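Werkstattbuch Holzoberflächen, November
Eintrag: Seifenbehandlung heller Tischplatten, dritte Versuchsreihe
Geführt von: R. Vandenberghe
Gegengelesen: S. Timmermans

Ausgangslage

Die Anfrage der Firma Junik betrifft Arbeitstische für einen Lesesaal. Gewünscht wird eine möglichst helle, matte Oberfläche, die vom Hauspersonal ohne Lackierarbeiten gepflegt werden kann. Die ersten beiden Reihen (Hartwachsöl, weiß pigmentiert; Wasserlack, stumpfmatt) sind abgeschlossen und im vorigen Heft dokumentiert. Das Öl wurde wegen der Anfeuerung abgelehnt, der Lack wegen der fehlenden Möglichkeit einer örtlichen Ausbesserung. Die dritte Reihe prüft daher die klassische Behandlung mit Seifenflocken auf Esche.

Material und Vorbereitung

Verwendet wurden 12 Probebretter aus Esche, stehende Jahrringe soweit verfügbar, Länge jeweils 740 mm. Zwei Bretter wiesen am Hirnende feine Risse auf und wurden nur für Vorversuche herangezogen. Schliff in drei Gängen bis Körnung 180, danach Wässern, Trocknen über Nacht und leichter Zwischenschliff von Hand in Faserrichtung. Der maschinelle Zwischenschliff wurde nach dem ersten Brett aufgegeben; die Kringel waren im Streiflicht nach dem Seifen deutlicher zu erkennen als vorher.

Seifenlauge nach Hausrezept: 25 g Flocken auf 500 ml heißes Wasser, vollständig gelöst, Auftrag nach Abkühlung auf Handwärme. Die Flocken stammen aus dem Restbestand Brerkia. Bei der Nachbestellung ist zu klären, ob das Produkt unverändert ohne Rückfetter geliefert wird.

Durchführung

Auftrag mit Baumwolltuch, satt, quer und anschließend längs zur Faser. Überschuss nach kurzer Einwirkzeit abgenommen. Trocknung liegend auf Leisten, Unterseiten gleich behandelt, um ein Schüsseln zu vermeiden. Nach jedem Gang wurde mit einem feinen Vlies abgezogen. Vier Gänge bei der Hauptgruppe, zwei bei der Vergleichsgruppe.

Die Vergleichsgruppe zeigte bereits nach dem zweiten Gang eine gleichmäßige Mattierung, nahm jedoch im Tropfentest schneller Wasser auf. Kollege Timmermans regt an, künftig auch einen dritten Gang gesondert zu bewerten. Dem wird in der nächsten Reihe entsprochen.

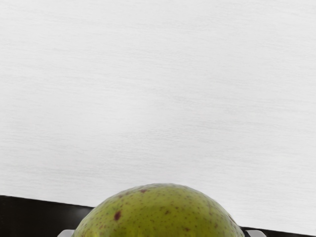

Hinsichtlich der Fleckempfindlichkeit ist zwischen Getränken und Schreibmitteln zu unterscheiden. Kaffee und schwarzer Tee ließen sich von der Hauptgruppe nach zehn Minuten mit Lauge vollständig entfernen, nach einer Stunde blieb ein schwacher Rand. Rotwein hinterließ in jedem Fall einen grauen Schatten, der erst nach Anschleifen und erneutem Seifen verschwand. Bleistift war unkritisch. Kugelschreiber drang in die groben Poren des Frühholzes ein und konnte nicht befriedigend beseitigt werden.

Eisenhaltige Gegenstände bleiben ein gesonderter Punkt. Eine feuchte Schraubzwinge, am Samstag versehentlich auf Brett 7 abgelegt, verursachte eine blaugraue Verfärbung. Behandlung mit Oxalsäure hellte die Stelle auf, jedoch über das gewünschte Maß hinaus. Brett 7 scheidet aus der Farbbewertung aus und wird als Anschauungsstück aufbewahrt.

Beobachtungen zur Vergilbung

Je ein Streifen wurde am Südfenster ausgelegt, zur Hälfte mit Karton abgedeckt. Ein Urteil ist derzeit verfrüht. Die unbehandelte Referenz scheint stärker nachzudunkeln als die geseifte Fläche, der Unterschied ist aber nur bei Tageslicht und direktem Anlegen zu bemerken. Bei Kunstlicht kamen zwei Betrachter zu entgegengesetzten Einschätzungen.

Abstimmung mit dem Auftraggeber

Frau Vandenberghe hat Junik telefonisch über den Pflegeaufwand unterrichtet: im ersten Jahr monatliches Nachseifen, danach nach Bedarf. Der Auftraggeber bittet um eine schriftliche Pflegeanweisung auf einer Seite. Der Vorschlag der Firma Jansen, die Kanten zusätzlich mit Wachs zu sperren, wird geprüft. Bedenken bestehen wegen des sichtbaren Übergangs an der Fase.

Offene Punkte

Abriebprüfung der Hauptgruppe steht aus; das Gerät ist bis Monatsende belegt.
Probe mit weißer Seife (Muster Butidix) ansetzen, gleiche Konzentration.
Lappen nach Gebrauch auswaschen und nicht im Becken der Beizküche liegen lassen.
Karton am Südfenster nicht verschieben.
Entwurf der Pflegeanweisung: S. Timmermans.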